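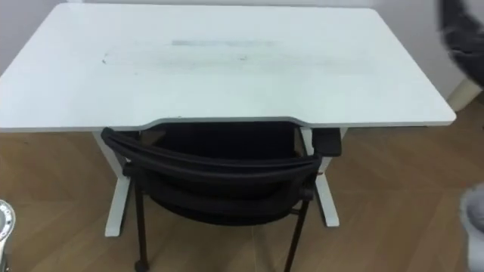

Section 4: Setting Up the Desk and Chair

By now you've got your Tenden desk on its feet and your Bruka chair put together (if not, go back to Section 3, I'll wait). This is the part I like best, where you get the two of them to fit each other! I've set up a lot of these with Judit Jakab and we still do it in the same order every time.

1. Turn the desk so the curved cutout faces the side you'll sit on. I know that sounds obvious, but I once got mine backward against the wall and had every cable plugged in before I noticed.

2. Check that both feet sit flat on the floor. Push down on each corner of the top. If it rocks, turn the leveling pads a little at a time until it stops.

3. Leave 90 cm of clear floor behind the cutout so the chair can roll all the way out.

4. Sit down, feet flat, and set the seat height first. Then bring the desk to your elbows. Doing it the other way around gets you a nice desk and a sore neck.

5. Stand up and roll the chair in slowly, backrest facing you, until it's centered in the cutout.

Caution: Watch the armrests! The pads can catch on the underside of the top, especially with the desk low. Drop them a notch before you push the chair in, and never lower the desk onto a parked chair.

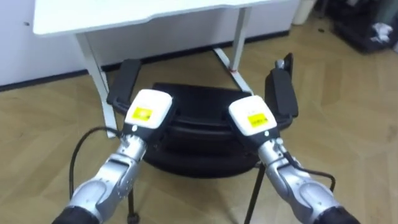
Fig. 4-2. Chair at the desk, armrests on either side of the seat.

6. Go through the height range once with the chair pulled well clear. Keep your knees out of there too.

Note on scuffs: a matte white top shows gray rub marks pretty fast, mostly across the middle where things get slid around. I use a damp cloth and a drop of dish soap, then a dry towel. Ákos Kiss swears by a melamine sponge, but try it underneath first, because it can leave a shiny spot.

Note on floors: on wood, wipe off the casters every so often. Grit gets in there and scratches.

Cable tray and power strip are next, in Section 5. Keep the 17 mm screws handy, you'll want them for the tray.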